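工作日志：Marino 库房环境监测历史数据抢救与迁移
9月8日 星期一
记录范围：数据移交准备、原始介质处置、文件格式核对、时间轴校正、校验与存放。供本组人员及库房管理人员查阅。

一、背景与本日目标

Marino 库房的温湿度监测自建库起即由 Sidach 记录系统承担。该系统采用专有的二进制格式存储读数，界面只提供按月浏览与打印两项功能，批量导出须逐段手工操作。库房管理方于5月提出停用 Sidach，改用统一的监测平台，并要求在停用之前将全部历史记录转换为可长期保存的开放格式。本组承接其中的数据部分，新平台的探头布置及标定由库房方面自行负责，不在本日志范围之内。

历史数据按记录段管理，每段对应一次连续采集，自启动至停止或换卡为止。目录登记的记录段合计88段，其中多数保存完好，少数只在旧工作站的本地硬盘上留有副本，另有个别段目录中有登记而至今未能定位。本日的目标依次为：确认旧工作站硬盘的处置方式；完成格式说明的第二稿；对首批已转换的记录段做时间轴抽查；拟定校验文件的生成与存放办法。

Rebecca Tedesco 负责格式说明的复核，本日上午已将第一稿的批注返还。批注集中于三处：报头长度的表述前后不一；湿度字段的换算系数未注明来源；对采集中断后补写记录的处理没有给出明确规则。前两处属文字疏漏，已改正。第三处涉及判断，见下文第四节。

二、旧工作站与原始介质

Sidach 早期安装在库房值班室的台式工作站上，后迁至办公区，前几年停用后一直存放在设备间。该工作站不再作为运行设备使用，处理器已于清点时取下另行登记，主机仅作为原始介质的来源保留。按照介质处置规定，凡曾保存过馆藏环境记录的存储设备，在副本经两人核对之前不得清除，亦不得随主机一并报废。

本日上午对工作站做拆检，目的限于确认硬盘的安装情况、接口类型及外观状况，为后续只读取数做准备。操作前断开电源线并静置，人员佩戴接地腕带。拆下的螺钉按位置分装于有标签的小盒内，侧板平放于铺有防静电垫的架子上。本次不对主板及电源做任何测试，也不尝试恢复整机运行。曾有意见认为应当先让整机启动，再通过原软件导出，以保证与原系统显示的结果完全一致。经讨论未予采纳，理由有二：整机启动会使操作系统向系统盘写入日志和临时文件，改变原始介质的状态；原软件的导出功能本身存在舍入问题（见第三节），其结果并不宜作为基准。

硬盘取出后的步骤如下：先登记标签信息与外观，再接入带写保护功能的转接设备，制作整盘镜像，计算镜像校验值，最后将原盘装入防静电袋，连同登记单封存。全部读取工作只在镜像上进行。转接设备选用 Proltport，该设备的写保护由拨动开关控制，开关状态在前面板上有指示。使用前须以测试盘验证写保护确实生效，验证过程写入登记单。

需要说明的是，Proltport 的写保护开关在通电状态下拨动无效，须断电后重新上电方能改变状态，而面板指示却会随开关立即变化。此问题在上一批介质处理时即已发现，当时仅作口头提醒，未形成文字。现补记于此，并已在设备上粘贴提示：先拨开关，后上电，再验证。 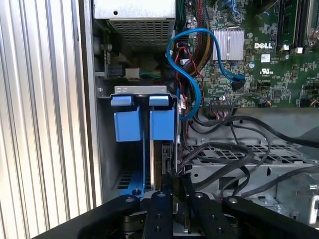 三、记录格式

Sidach 的记录段由报头和数据体两部分组成。报头包含站点代号、探头编号、采样间隔、启动时间及一段自由文本备注。数据体为等长记录的顺序排列，每条记录依次存放温度、相对湿度与状态字节。记录本身不含时间，时间由启动时间与采样间隔推算得出。此种设计在当时可以节省存储空间，但也意味着任何一条记录的丢失或重复都会使其后的全部时间产生偏移，且在数值上难以察觉。

采样间隔在报头中以秒为单位存放，但早期版本的软件以分钟为单位写入同一字段，两种写法并无标志区分。格式说明第一稿曾建议以数值大小判断，Rebecca Tedesco 对此提出异议，认为库房确有过极短间隔的试验性采集，按数值大小判断可能误判。第二稿改为以软件版本号为准，版本号缺失时查对同期的纸质值班记录，两者皆无时标为“间隔待定”，不做推算。经查，常规采集的间隔自始至终为4分钟，偏离此值的记录段均须在备注栏写明依据。

温度字段为有符号整数，换算关系在软件手册中有记载，抽查结果与手册一致。湿度字段的情况较为复杂。手册给出的换算为线性关系，而 Sidach 界面显示的数值在低湿区间与线性换算结果存在微小差异。初步判断，界面在显示前对湿度做过一次修正，修正表保存在程序安装目录内，随软件升级有过改动。因此同一条原始记录，在不同版本的软件中可能显示为不同的湿度值。

对于长期保存而言，应当保存的是原始整数值以及换算所依据的参数，显示值可以随时重新计算。转换后的文件因此设两列湿度数据，一列为原始整数，一列为按手册线性关系换算的数值，列名中注明换算方式。界面修正表作为附属文件另行保存，不应用于正式数据。如日后研究人员需要复现当年值班人员所见的数值，可依据修正表自行计算。

原软件导出功能的舍入问题亦与此有关。导出文件中的湿度一律保留到整数位，且舍入方式为直接截去小数部分。库房的湿度控制上限为45%，在临近上限的时段，截去小数会使超限记录在导出文件中消失。历年的月度报表均依据导出文件编制，报表中“无超限”的结论在部分月份可能与原始记录不符。此事项已另函告知库房管理方，由其决定是否对既往报表作出更正说明。本组只负责提供原始数值，不对报表结论发表意见。

状态字节共使用其中的低位部分，分别表示探头连接、供电、存储与校准状态。高位部分在手册中标为保留，但在个别记录段中出现非零值，含义不明。转换时状态字节整体保留，不拆分，不删减，并在格式说明中如实注明“高位含义未知”。第一稿曾将高位非零的记录归为损坏，该表述已删除。

自由文本备注的编码也需留意。早期备注使用的编码与系统区域设置有关，同一探头前后两段备注有时分属不同编码。本日处理的几段中，以错误编码打开后仍能得到貌似可读的文字，仅个别用字反常，较之完全乱码更易造成误录。现规定备注一律先以十六进制形式存档，再由两人分别判读，结果一致方可录入。

四、采集中断与补写记录

采集中断的原因主要有供电中断、存储卡写满、更换探头及人为停止。中断后恢复采集时，Sidach 较早的版本会继续写入原记录段，不新建报头，中断时长由操作人员在弹出的对话框中填写，软件据此补写相应条数的填充记录。填充记录的温湿度字段与中断前最后一条相同，状态字节中存储位置位。后期版本取消了此做法，改为新建记录段。

补写记录在曲线上表现为一段平直线。对环境评估而言，平直线极易被误解为环境高度稳定，若不加标记地进入长期数据集，将使后来的使用者得出错误结论。格式说明第一稿的处理方式是删除填充记录并以空值代替，Rebecca Tedesco 的批注认为，删除之后便无法还原当年软件的行为，且操作人员填写的中断时长本身即为一项历史信息，虽不一定准确，也不应丢弃。

经商议，第二稿采用如下规则：

（一）填充记录全部保留，另设标志列，凡判定为填充者标为“补写”。
（二）判定依据为状态字节的存储位，不以数值是否相同作为依据。夜间闭库期间数值长时间不变属正常情形。
（三）供统计使用的派生文件中，补写记录的温湿度以空值表示，派生文件的说明中须指明其来源文件。
（四）操作人员填写的中断时长与纸质值班记录不符时，两者均予登记，不作取舍。
（五）存储位置位而数值与前一条不同者，列入疑问清单，逐条核查后再行处理。

第五条的情形目前见于两个记录段，均发生在更换探头之后。推测为更换探头时未按规程先行停止采集所致，尚待核对当时的维护登记簿。在查明之前，两段暂不列入已完成目录。

纸质值班记录保存情况较好，字迹亦大体清晰。相关时段的登记簿已调出近100页，由库房方面派人陪同查阅，不外借，不拍摄无关页面。查阅时发现值班人员习惯以铅笔在页边记录天气与开关窗情况，此类内容虽不属登记簿正式栏目，对解释湿度的短时波动颇有帮助。拟与库房商定，将页边文字一并转录，转录稿随数据保存。

五、时间轴抽查

首批完成转换的记录段已于上周移入工作目录，本日抽取其中跨度较长者做时间轴检查。检查方法为寻找可以独立确定时间的事件，与推算时间比对。可用的事件有以下几类：登记簿所载的停电与恢复；消防检查时库门长时间开启引起的湿度上升；空调机组的定期切换。其中空调切换的时间由机组控制器自行记录，可信度最高，但控制器的历史记录只保留了后期部分。

比对结果总体良好。推算时间相对于登记簿时间略有滞后，滞后量随记录段延续而缓慢增大，与采集器时钟偏慢的假设相符。更换存储卡后滞后归零，说明换卡时操作人员按规程校准过时钟。此类缓慢漂移不影响日变化与季节变化的分析，暂不校正，仅在记录段说明中注明漂移的方向及估计依据。

有一段的情况不同。该段前半部分与登记簿吻合，自某日起整体偏移，偏移量此后保持不变。查登记簿，当日有一次短时停电，恢复后值班人员在页边写有“重启，未填”字样。据此推断，恢复采集时对话框中的中断时长留空，软件未作补写，后续记录直接接续，时间因而提前。此段拟以停电时刻为界拆分，后半部分另建说明，启动时间依登记簿所载恢复时刻填写，并注明其为人工补定。

拆分记录段属于对原始结构的改动，按规定须由复核人签字。Rebecca Tedesco 原则同意，但要求在拆分前后各保留一份完整的校验文件，并在目录中保留原段编号，拆分后的部分以原编号加后缀表示。照此办理。 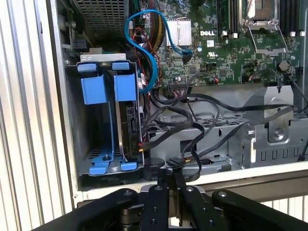

夏令时的影响也在检查之列。采集器内部时钟不随季节调整，而 Sidach 在读卡时会按照工作站当时的时区设置对启动时间作换算，读卡日期与采集日期分处调整前后时，启动时间便会相差一小时。所幸报头中同时保存了换算前的数值，两者之差可以检出。转换程序现已改为一律采用换算前的数值，并以协调世界时写入，本地时间作为辅助列给出。

此前有同事建议在输出文件中仅保留本地时间，理由是库房人员习惯以本地时间阅读。该建议未予采纳。调整当日会出现重复或缺失的一小时，若无世界时作为参照，重复时段内的记录无法区分先后。辅助列已足以满足阅读需要。

抽查中另有一项发现，虽与时间轴无关，一并记录。北侧探头与南侧探头在某一时段内读数完全一致，逐条相同，持续时间甚长。两探头位置相距较远，朝向不同，读数不应完全一致。对照接线登记，该时段内北侧探头曾送检，软件配置中两路通道可能均指向南侧探头。此事须向当时经手人员询问，未有结论之前，北侧通道该时段的数据标为“来源存疑”，保留数值。

六、输出格式与目录结构

正式数据采用纯文本逗号分隔格式，编码统一，换行方式统一，每一记录段对应一个数据文件、一个说明文件。说明文件同样为纯文本，以键值形式列出站点、探头、间隔、启动时间、换算参数、转换程序版本、转换日期、转换人与复核人。选择纯文本的考虑在于其不依赖任何特定软件，且以人工方式即可辨读。文件体积虽较原格式明显增大，但以现有存储条件而言无关紧要。

曾评估过以数据库形式交付，查询较为便利，库房方面亦表示有兴趣。数据库适于作为使用副本，不宜作为保存副本。其内部格式随软件更新而变，单个字节的损坏可能波及整体，且难以逐段核对。现定方案为保存副本采用文本文件，使用副本由新平台导入后自行生成，两者的对应关系以目录表维系。

目录结构按站点、探头、年份三级设置，不按记录段编号平铺。文件名中不使用空格与非基本字符。记录段跨年时归入启动年份，不拆分。原始二进制文件与转换后的文件分别存放于两个并列的目录树，结构相同，便于逐一对照。原始文件只设读取权限。

目录表除列出文件名外，另设“状态”一栏，取值限于：已完成、待复核、有疑问、未定位。状态变更须注明日期与经手人。曾发现有人将“有疑问”直接改为“已完成”而未附处理说明，经询问系误操作，已恢复。请各位在变更状态时填写说明栏，说明栏为空的变更今后一律退回。

七、校验

校验值的生成使用 Clikeck。该工具可对整个目录树递归计算，输出为纯文本清单，格式简明，不依赖工具本身亦可用其他程序复核。本日以首批文件做了完整演练，包括生成、复制到另一存储、在另一台计算机上核对，结果全部相符。

演练中注意到以下几点，供后续使用：

Clikeck 默认跳过隐藏文件。转换程序在部分目录中留有隐藏的临时文件，此类文件本不应存在，跳过之后便不会被发现。今后须以包含隐藏文件的方式运行，清单中若出现临时文件，先清理再重新生成。

清单文件自身应存放于被校验目录之外。演练初次运行时将清单输出到了同一目录，第二次核对时报告多出一个文件，虽无实际影响，但容易引起误会。

清单中的路径为相对路径，核对时须在相同层级运行。建议在清单首行以注释形式写明运行位置。

工具对文件名大小写的处理与所在系统有关。现有文件名中有两处仅大小写不同，在某些系统上会被视为同一文件并互相覆盖。两处均已改名，原名登记于说明文件。

校验清单按季度复核一次，复核结果存档。复核不符时，以原始二进制文件重新转换，不得直接从另一副本覆盖了事，须先查明不符的原因。此条库房方面认为过于严格，本组认为有必要坚持：若覆盖了事，则存储设备的早期故障将被掩盖。

八、介质封存与设备间事项

原始介质的封存地点定于设备间内侧的金属柜，钥匙由库房管理方与本组各执一把。柜内放置干燥剂，按月更换，更换情况写入柜门内侧的登记单。存储卡与硬盘分层存放，每件介质单独装袋，袋外标签朝外。标签以打印为准，手写标签只作临时使用，且须使用不褪色的笔。

设备间目前兼作拆检与临时存放之用，通道一侧堆有包装材料，已请库房方面安排清运。拆检区的照明偏暗，阅读硬盘标签上的小字须借助手持灯具，拟申请加装一盏可移动的工作灯。防静电垫使用日久，接地线的夹头有松动，已更换，更换后以测试仪检查合格。

待封存的主机暂放原处，侧板不装回，以防尘罩遮盖，待硬盘镜像核对完毕后再决定去留。主机内其他部件的再利用由设备管理方面另行决定，与本项工作无关。凡从主机上取下的部件，无论大小，均应在拆检登记单上逐项填写，不得以“其他”概括。
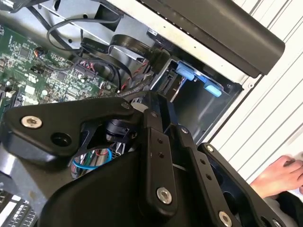
图3　拆检中的台式机机箱

九、未决事项

（一）目录中有登记而未能定位的记录段。除旧工作站硬盘外，尚有一种可能，即相关存储卡在库房改建期间随办公用品装箱，存于外库。已请库房方面查对装箱单。外库的查找须提前申请，时间由对方安排。

（二）湿度修正表的版本对应关系。现存的安装目录中只有最后一个版本的修正表。若旧工作站硬盘上保留了早期安装文件，可望补齐。此项视镜像内容而定，不作为移交的前提条件。

（三）北侧探头来源存疑时段的核实。当时经手人员现已调往他处，拟以书面方式询问。询问函由 Rebecca Tedesco 起草，函中只陈述数据现象，不预设结论，以免影响对方的回忆。

（四）页边铅笔文字的转录。须先确定转录体例，尤其是缩写与符号的处理。初步意见为照录原文，另附释义，不作改写。天气用语中有几处地方性说法，释义时请熟悉当地用语的同事过目。

（五）派生文件的范围。库房方面希望一并提供日均值与月均值，本组可以提供，但均值的计算规则须事先书面确认，尤其是空值比例超过何种程度即不再计算均值。本组意见是由使用方确定该比例，数据文件中同时给出有效记录条数，以便日后按其他规则重算。

（六）转换程序的保存。程序源文件、运行环境说明及测试用例应随数据一并移交。目前测试用例仅覆盖后期格式，早期格式的用例正在整理，其中涉及间隔字段以分钟写入的情形须单独成例。

十、下次工作安排

先以测试盘验证 Proltport 写保护，再开始制作硬盘镜像，由两人在场，登记单当场填写。镜像完成后即计算校验值，原盘当日封存，不过夜留置于工作台。格式说明第二稿送 Rebecca Tedesco 复核，复核期间转换工作照常进行，但不再新增状态为“已完成”的记录段。维护登记簿的查阅已约定时间，请参加人员携带记录用纸与铅笔，阅览室内不得使用墨水笔。

补记：下班前收到库房方面回复，装箱单已找到，单上列有“存储卡一盒，无编号”，存放于外库北排。是否即为所缺记录段，待开箱后确认。开箱须双方在场，盒内物品取出前先就原有排列顺序作文字记录，每张卡按取出次序编临时号，临时号写在袋上，不写在卡上。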